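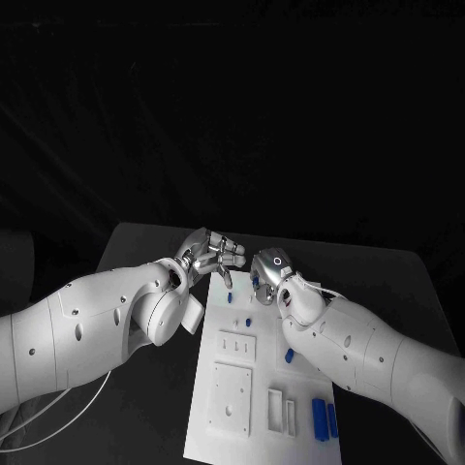
Home Projects Meetings Minutes Members Contact

Fludeck bench group - minutes of the April meeting

Held in the upstairs room at Orkville, 2.15 pm
Chair: Selim Kahraman
Present: eleven members. Apologies from two.

1. Minutes of the last meeting
Agreed, with one correction. The spare wrist cable was ordered from Verko and has not yet arrived, so "received" should read "requested".

2. The right hand fault
Most of the afternoon went on this and it was time very well spent! For those who missed it: during a long run of peg placing on the two-armed bench, the right hand failed to open on command, and the arm carried on to its next position with a blue peg still in its grip. The peg caught the rim of a fixture, the board shifted and the arm stopped on its force limit. No one was inside the line and nothing was broken apart from one peg.

Selim went through the log on the big screen. The stop came at cycle 1,215. The open command was sent and acknowledged, but the finger position reading never changed. The program waited its 200 milliseconds, took the acknowledgement as good enough and moved on. It had been doing that since the first version, and we had simply been lucky with a hand that always opened.

There was a lively discussion of why the hand stayed shut. Two views:
(a) Heat. The finger motor had been holding at 80 per cent current for long stretches, because the grip setting was raised in the winter for the larger rods and never put back for the pegs.
(b) The connector at the wrist, which has been unplugged a good many times and feels slack.
Both could be true. The fault has been repeated twice since, both times after a long hold, which made (a) the favourite by a fair margin. The connector will be changed anyway.

Agreed:
- Grip current for small pegs to go back to 30 per cent.
- The program must read the finger position after every open command and stop both arms if it has not changed. Both arms, please - the left was still reaching for its own peg while the right was in trouble.
- Board to be clamped at the near end as well as the far end.

The meeting wanted it recorded that the force limit did exactly what we set it up to do last year. Real credit to everyone who sat through those dull evenings of testing it.

3. Stop button and who stands where
A good question came up from the floor: why did it take so long for anybody to press the stop? The button was on the far side of the bench, behind the curtain, where it had been moved to make room for a chair. It now has a fixed bracket at the operator's right hand and is not to be moved. Nobody reaches over the table to free a part until the arms are powered down and the light is off. This includes "just a quick nudge". Rule sheet to be reprinted in larger type.

4. Duman parts set
Progress is lovely. The square plate and the slotted plate both go in reliably now, and the short pegs are nearly there. The thick rod is still fiddly, as it tends to roll before the fingers close. A shallow cradle was suggested, and a first one will be printed before next time. The tray frames wait until item 2 is closed.

5. Actions
Selim - finger position check, and a dry run with no parts on the board
Selim - write up the fault for the Verko support desk, with the log attached
Bench team - wrist connector, second clamp, grip setting
Print team - rod cradle, three spare blue pegs

6. Any other business
The upstairs kettle is to be descaled. Please label your own calipers.

Meeting closed at 4.40 pm. Next meeting in May, same room, and the bench will be running if the dry run goes well.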